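The second kitchen

Renting out a granny flat used to mean a bar fridge, a kettle and a microwave on a shelf. Tirta Hidayat has fitted out 22 of them across Melbourne's outer suburbs, and he says tenants now ask about bench space before they ask about parking.

Most of his clients are families building for an ageing parent. The parent has cooked every night for decades and doesn't intend to stop. A kitchenette designed for reheating leftovers gets found out in the first week.

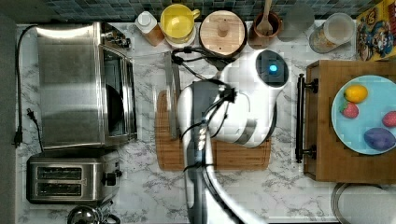
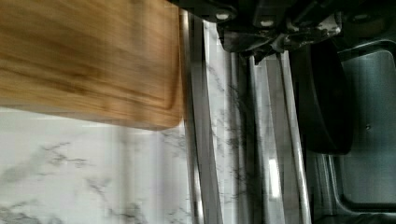
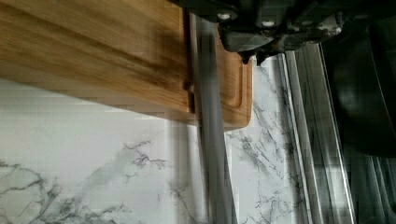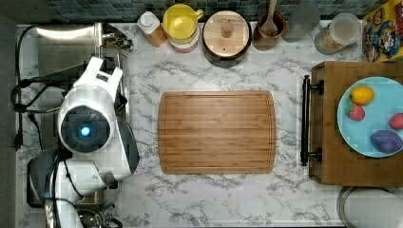
A wooden board on a marble-look benchtop.

Hidayat's rule is to keep one clear stretch of bench beside the sink, even if a cupboard has to go. He puts the cooktop at the far end and leaves the bin where it can be reached without bending.

Costs vary. Bundis, the small joinery shop he uses, quotes six weeks for cabinets, and plumbing can add more if the main house sits uphill of the flat. Council rules differ too, and some areas treat a full kitchen as a separate dwelling. Check before you order anything.

His mother moved into her own flat in January. She has one complaint, about the rangehood, and she rings him most evenings at 6 to repeat it.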